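Skosia cleans and resets short-stay apartments between guests. In April the company moved its scheduling, stock orders and inspection reports to an automated system called Clikeo, and started recording manual tasks from a head-mounted camera to decide which of them a machine could take over. Vesna Đorđević manages the program. She spoke with Filia's workplace newsletter on 26 Apr 2025.

The first question was what had been automated so far. "Assignment and reporting," Đorđević said. "The system reads the checkout times, builds the route and issues a task list for each unit. Before that, a dispatcher did it by phone. The dispatcher's job still exists. It consists of exceptions now: a late checkout, a lock that fails, a unit that needs a second visit."

The rollout covers 123 units. The task library was written from scratch, and it holds 1,349 entries, each with a start condition, an end condition and a time allowance. Đorđević described the writing of those entries as the longest part of the project.

"A cleaner will tell you she straightens the room," she said. "For the library, that has to be split up. Move the chair. Clear the table. Check the refrigerator. Each of those has its own grip, its own path and its own way of going wrong. Moving a chair is a two-handed task with contact at the seat, and the back must not touch the wall." 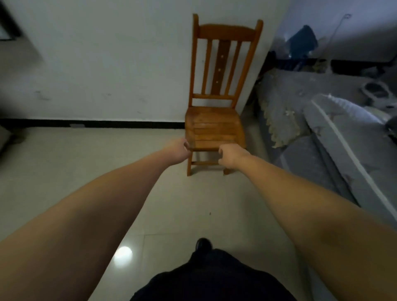 Ionuț Stanciu disagrees with the level of detail, and told the newsletter so in a separate call. In his view a chair entry that specifies hand position will be ignored by anyone with a week of experience, and the time spent writing it would have been better spent on fixing the time allowances, which he considers too short for units with heavy furniture.

Đorđević accepts part of that. The allowances were taken from the old dispatcher records, which logged arrival and departure only. "We divided a total by a list of tasks," she said. "It gave us numbers, but they were poor numbers. Furniture was under and linens were over. We corrected furniture first." Staff can now mark an allowance as wrong from the phone app, and a marked entry stops counting toward individual reports until someone has reviewed it.

Asked whether the recordings are used to rate people, she said no. Clips are sorted by task, and names are removed before review. Staff can decline to wear the camera, and six of them have. Zinash Tesfamariam, who represents the cleaning staff in talks with management, wants that rule in the contract. "It is in a memo," Tesfamariam said. "A memo can be replaced by another memo."

The conversation then turned to supplies. Bottled water is the item most often moved by hand at Skosia, and it was also the first candidate for a mechanical arm. Placing a bottle is simple to specify: upright, cap on, label facing out. Picking one up is harder to specify. Clear plastic is difficult for a depth sensor to read, thin walls give way under pressure, and the correct force changes with the amount of water inside.
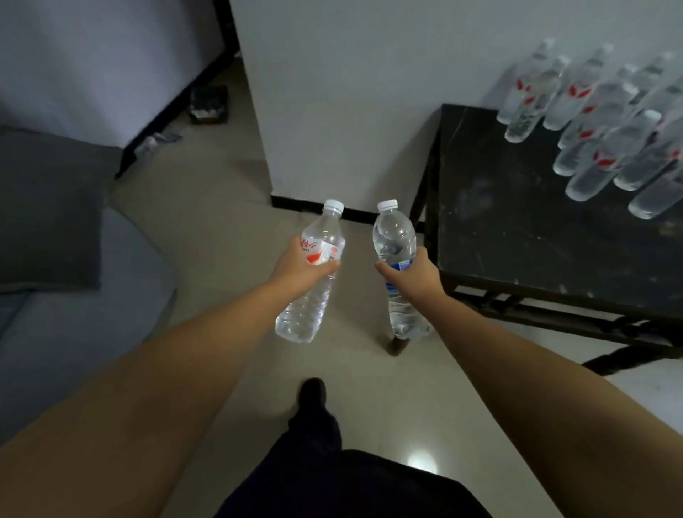 Đorđević said the bench arm supplied by Dimitrov handled full bottles well and partly full ones badly, and that the trial was stopped after two weeks. Restocking stays with the staff. What has changed is the ordering. Counts are entered at the end of a visit, and the system issues the purchase order without a supervisor's signature unless the quantity is outside a set range.

"That removed a task nobody liked," she said. "It also removed the supervisor's reason to visit the store room, and we lost some information that way. A supervisor notices damaged packaging – a count does not."

Appliance checks come next on the list. The check of a refrigerator includes the door gaskets, the shelves and any food left behind. Temperature can be read by a wireless sensor. The rest still needs a person at the door, and Skosia has no plan to change that this year.
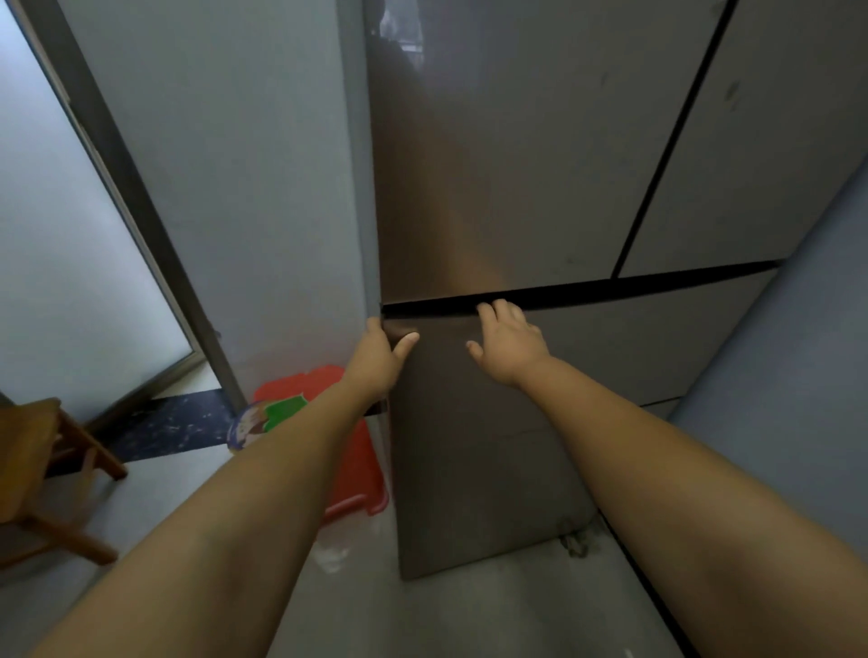

Refrigerator check: hands at the lower door.

Training has been shortened on paper and lengthened in practice, according to Đorđević. New staff get the task list on the phone from the first shift, so the printed manual was dropped. They then need extra shifts alongside an experienced colleague, as the list gives the order of work and leaves out the judgment. Kastriot Shehu and Amanuel Demissie now do this pairing as part of their paid hours. It was previously informal.

No positions have been cut. Đorđević would not rule it out for dispatch, where the volume of calls has dropped. The next review will cover the corrected furniture allowances and the status of the camera memo.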